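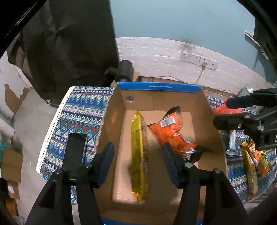

Mavska Snack Box, blue rim, with two packets inside

The Mavska Snack Box is the simplest thing we sell, and I think it may also be the one people write to us about most fondly. It's an open-topped cardboard box, blue on the outside and plain brown on the inside, and you fill it with whatever crunchy, salty or spicy things the people you love can't stop eating. We've had it in the Tranda shop in one form or another for years now, and every March we tell ourselves we ought to dress it up a bit, and every March we leave it alone.

You can buy the box empty or let us send it with a mix of snacks to pack yourself. Most folks choose the second way (so do I, when it's going to family), as half the pleasure is spreading everything out on a blanket and deciding what goes in. A good mix has some variety in shape as well as flavor. Tall, narrow packs look handsome standing up along a wall of the box, and the softer bags can slump into whatever room is left beside them.

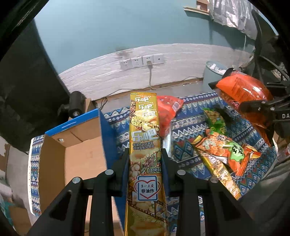
If you've never tried baked potato chips in a barbecue flavor, please start there. They're lighter than the fried kind, and they have a lovely smoky sweetness that goes well with a cold drink and a long movie. Nuts are the other thing I'd never leave out. They give the box a bit of weight, and they're what my own household reaches for once the chips are gone — usually sooner than I'd like to admit!

Packing goes best from the edges toward the middle. Put the long packets in first and lean them against a side, then lay the crinkly bags in at a slant and let them settle. Don't press the air out of chip bags, and don't worry if the first try looks messy. Tip it all out and begin again.

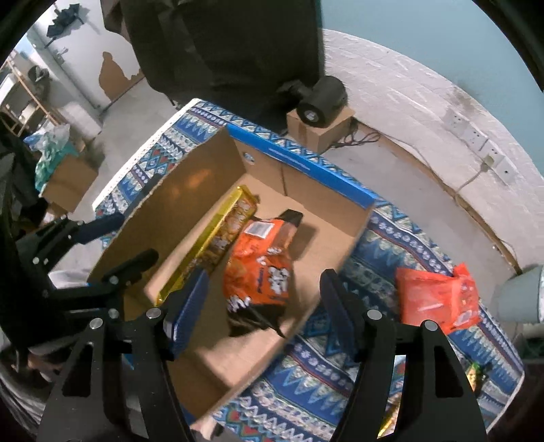
Once everything is in, fold the flaps over and run a strip of tape along the join. If you're handing the box over in person you can leave it open and tuck a card down one side. For mailing, please put it inside a plain outer carton, as the blue finish scuffs when it travels on its own.

Ordering details

Item: Mavska Snack Box
Item number: 246
Color: blue outside, brown inside
Material: cardboard
Sold as: empty box, or box with snack mix
Multipack: 3 empty boxes, shipped flat
Returns: 31 days on empty boxes, unused

The snacks in the mix change with what we can get, and we can't promise a particular flavor, but you're welcome to leave a note at checkout telling us what to skip. Please read the label on every packet if someone at your table has an allergy. Orders of more than 40 boxes go through our Pearce warehouse and take a little longer to reach you.

Goes well with: Momum gift cards and envelopes, plain outer carton, paper tape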